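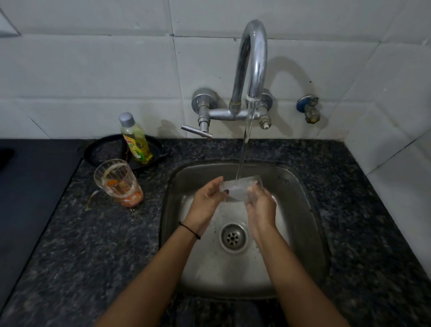 Kitchens: Washing Up and Sinks

The Lumier kitchen gallery now holds 308 pictures, taken in homes and rented apartments over the past year. The sink section was last updated on 25th October. Larger copies can be ordered by page number through the Vako print desk.

Page 61. Rinsing a small clear plastic container under the faucet. The basin is square stainless steel, set into a dark speckled granite counter with flecks of black, grey and white.

The faucet is chrome and mounted on the white tiled wall, with a tall gooseneck spout and a small white fitting at the tip. Wall-mounted faucets leave the counter behind the sink free and are easier to wipe around. They do need the pipes to come through at the right height, so plan them before the tile goes up.

The drain has a round perforated strainer cap. Caps of this kind catch rice and vegetable peel and should be emptied after each wash.

Countertops and backsplashes have their own section, added in May. Pantry shelves and food storage are listed under Mekonnen.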